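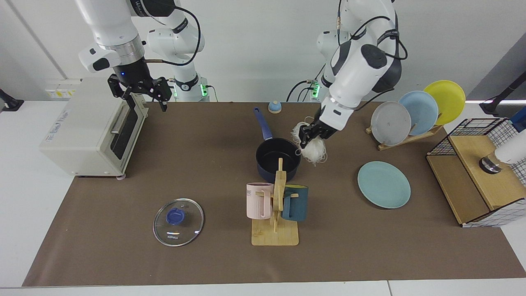

Can a starter set really fit out a first kitchen?
It covers a plate of noodles and a mug of tea for two, and after that you are back at the shops.

Centhorpe's housing office wants new tenants to believe otherwise. From November it will offer a "first kitchen" bundle put together by Evadis, the homeware supplier: a lidded saucepan, a toaster oven, a few plates, a plate rack and a wooden mug tree with a pair of mugs. Up to 1,620 households could apply, the office says. It has yet to say how many bundles it has paid for.

Leen Nassar, who speaks for the scheme, called it "everything you need to cook and sit down to a proper meal on day one". Asked about knives, she said cutlery was "under review". Asked about a frying pan, she said the same. 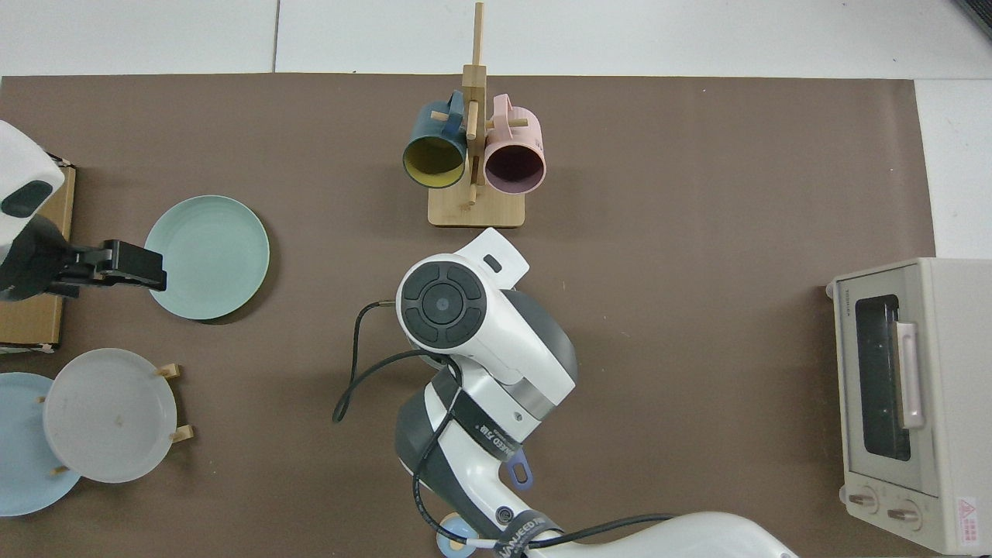 The mug tree has caused more argument than the rest put together. Two mugs will hang on it well enough, but Walid Tarawneh of the Pathirana tenants' group would have swapped it for a tin opener and a chopping board. "People moving in with two bags don't need somewhere to display their mugs," he said. "They need something to cut an onion on."

The plates get an easier ride. They come in mixed colours -- the office makes a good deal of this in its leaflet -- and stand upright in a rack, which does save a shelf in the smaller flats. Tarawneh had no complaint there, except that a family of five will run out. 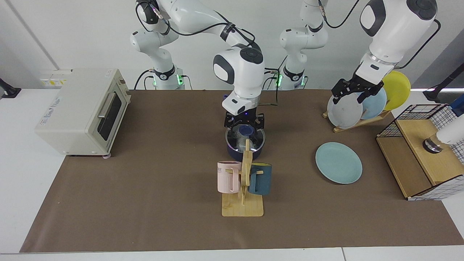 Then there is the worktop. A toaster oven and a plate rack side by side take up a lot of it, and the galley kitchens in the Sundo block were short of space to begin with. Nassar said tenants would be free to turn down any item. The application form, as published, has one box to tick for the whole bundle and none for parts of it.

Evadis did not answer questions about price. The housing office said the figure would be released once the first bundles had gone out -- a little late for anyone who might want to query it.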